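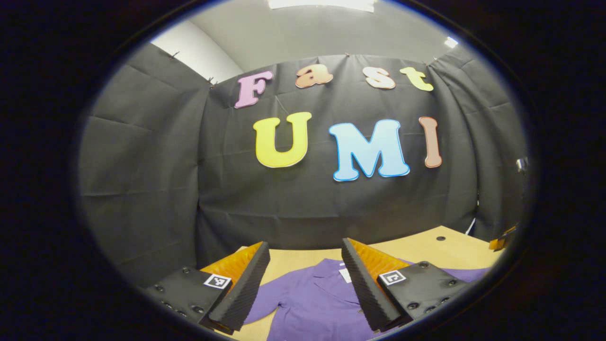 How long should a relief print dry before it goes into the exchange box? Two weeks for oil-based ink on the heavier papers, and one week for water-based.

> On the April portfolio, Efthymia Stergiou wrote:
>
> Several sheets in the Zellside set arrived with offset on the back of the print above. The tissue was stuck to at least two of them. Can we agree on a drying time and put it in the rules? I would also like to know whether people are adding drier to the ink, and which paper size we are using next. The last call gave two.

Efthymia,

Taking your points in order.

Drying time. The figures at the top are for a single layer of ink in a room with moving air. Each further oil layer adds three days. A reduction print with 6 layers therefore needs a month from the first week's baseline, and I would not post one sooner. Press a scrap of newsprint on the darkest area with your thumb. If it picks up any color, wait.

Drier. Use it if you like, but keep it under two percent by weight. Above that the film goes brittle and cracks where the sheet flexes. I had this with a black on Juso paper and lost half the edition.

Interleaving. Glassine, cut slightly larger than the sheet. Tissue sticks to heavy solids and should come out of the rules altogether.

Paper size. The smaller one. The larger size was left over from the Boro portfolio and I forgot to delete it from the call.

Archive. The boxes at Keane now hold 2,484 sheets, of which 1,353 have been scanned. The rest are mostly early sets without a colophon, so the printmaker has to be worked out from the signature. If you took part in those years and still have your own list - even a partial one - please send it to me off list. The flat files were planned for 1,000 sheets per cabinet and the third is nearly full, so large-format work will have to be stored elsewhere.

I will post the revised rules once the wording on drier is settled. Objections to the two percent limit should come with the name of the ink and the paper used.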